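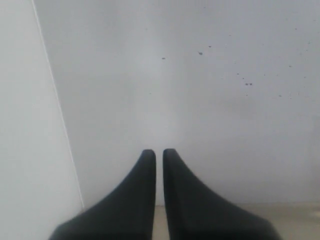 Hiltstead Teach Handle: Review

Posted 4/23/20 by Ulises Valdebenito

The Hiltstead handle is a hand-held controller for teaching an arm by remote control. The operator squeezes a trigger to close the gripper and moves the handle to move the wrist. Each pass is saved as a demonstration, with the wrist camera video and the joint positions on one clock. I have used it since January on an Arkero arm with the stock two-finger gripper, replacing a Masutard pendant that I never liked for this kind of work.

Setup

Mounting the base station took less time than reading the manual. The handle pairs over a cable or a radio dongle. I recommend the cable. The radio link dropped twice in one afternoon, and the software discards the whole pass when that happens, with no option to keep the part already saved.

Scaling between hand and arm is set by a dial on the side. At full scale the arm copies hand travel one to one. For close work I run it at half. The dial has no detents and is easy to bump with the thumb, so I put tape over it.

Control

Tracking is good. Slow moves come through without visible stepping, and the wrist holds its angle when the clutch is released. Rotation about the tool axis is the weak spot: past a quarter turn the handle becomes awkward to hold and most people re-clutch in the middle of the move. Those pauses end up in the data and have to be trimmed.

The trigger is linear and light. There is no force feedback. With rigid parts this matters little after some practice. With soft parts, operators tend to over-squeeze, and a policy trained on those passes will over-squeeze too. The Núñez handle, which I borrowed for comparison, has a stiffer spring and gave more consistent closing widths, but its tracking drifts and it costs more.

Working from the wrist view

The handle is sold with a viewer that shows the wrist camera full screen. Black fingers against a light gray wall give plenty of contrast, and the tips are easy to place sideways. Depth is another matter. Facing a plain surface, the view offers very little to judge distance by, and small specks on the wall are the only texture to go on. I would add a second, fixed camera before recording anything that involves reaching toward a blank panel. The viewer accepts one, although the setting is buried under Advanced.

Recording

Storage holds up to 600 passes before the software asks for a new folder. File names are sequential and cannot be changed in the program. Export is quick. Replay on the arm matched the recorded path closely at normal speed, less so when sped up.

Battery life is adequate. The grip gets warm over a long session and the rubber collects dust.

Verdict

Recommended for pick and place and simple insertion. For soft goods, try the Núñez first. Firmware 28 fixed the clutch lag in my unit, so check the version before judging the handle on its first day.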